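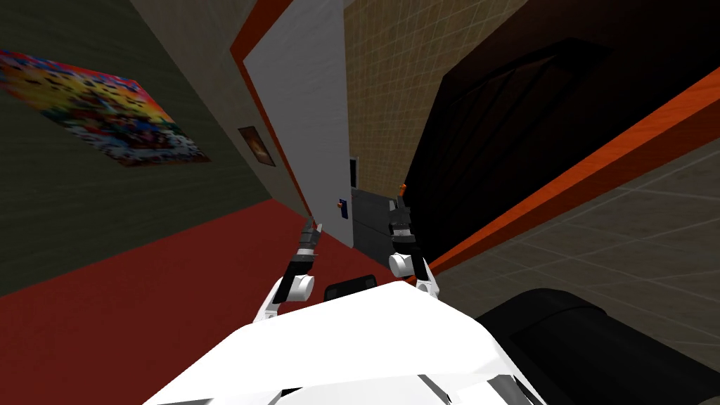 Figure 1. Door exercise in the Driltum simulator, body view, with both arms raised toward the open door.

Support > Manuals > Simulation Add-ons

Section 4. Setting Up and Running the Door Exercise

4.1 Purpose

The door exercise is included with every Driltum simulator license. It allows the operator to rehearse two-arm work at a doorway before any command is sent to a physical robot. This section covers loading the room, placing the robot, checking the arms, and recording a run. Operators who have not completed the installation steps in Section 2 should do so first.

4.2 Before You Begin

The host computer must have at least 16 GB of memory. The room library requires 3,000 MB of free disk space, and the Fudgate controller software must be installed on the same drive. Close any other program that uses the graphics card.

The exercise may be run with the Whitlock hand controllers or with a saved motion file. Hand controllers must be paired before the simulator is opened. Controllers paired afterward will appear in the device list but will not move the arms.

4.3 Loading the Room

1. Open the simulator and select Library, then Rooms.
2. Select the room group marked Doors. The full library holds 1,062 room layouts; use the filter box to shorten the list.
3. Choose a layout and press Load. Wall colors, floor finishes, pictures, and furniture differ from one layout to the next. The layout in Figure 1 has a green wall with a poster, a red floor, and a door frame with orange edging.
4. Wait for the status light in the toolbar to turn green.
5. Press Save As and give the layout a new name. The original cannot be overwritten.

Note: Simple textures are used by default. Detailed textures may be turned on under Display, but they slow playback and have no effect on contact results.

4.4 Placing the Robot

1. Select Robot, then Place.
2. Click the floor in front of the door. The robot is placed facing the point last clicked.
3. Set the starting distance to 700 mm, measured from the front of the body shell to the closed door.
4. Select Body View. The shell fills the lower part of the window, and the arms extend forward from it.
5. If the room is shown at a slant, leave it as it is for recording. Body View follows the tilt setting saved with the layout. To work with a level horizon, choose View, then Level. This changes the display only.

Caution: Do not place the robot inside the swing of the door. The simulator will accept the position, but the first contact reading will be false and the run must be discarded.

4.5 Checking the Arms

1. Press Home. Both arms return to the rest position.
2. Raise the left arm, then the right, using the controllers or the sliders in the Arms panel.
3. Open each gripper slightly. The fingers should respond without delay.
4. Move each gripper toward the door and stop short of the panel.
5. Check the clearance to nearby furniture. In Figure 1 the right gripper is beside a grey cabinet with a small orange object on top. In layouts of this kind, bring the right arm up slowly.

Note: Loose objects are treated as solid. An object that is knocked to the floor stays there until Reset Room is pressed.

4.6 Recording a Run

1. Press Record. A tone sounds.
2. Carry out the motion. A single run may last up to 16 minutes.
3. Press Stop and enter a short label.
4. Select Review to replay the run from Body View or from any fixed viewpoint in the room.
5. Select Export to send the file to Proltuno, the scoring service supplied with the annual plan. Customers on the basic plan may export to a local folder only.

Caution: A motion file recorded in the simulator must not be played on a physical robot until the joint limits have been compared under Tools, Compare Limits. Keep the emergency stop within reach during the first playback.

4.7 If the Exercise Does Not Load

Confirm that the room library and the Fudgate software are on the same drive. If they are, select Help, then Repair Library, and restart the simulator. Saved layouts are kept during repair. Recorded runs that have not been exported are removed.

Related articles
Pairing Whitlock Hand Controllers
Drawer and Cabinet Exercises
Changing from the Basic Plan to the Annual Plan
Reading a Proltuno Score Sheet

Shares: 16 | Comments: 3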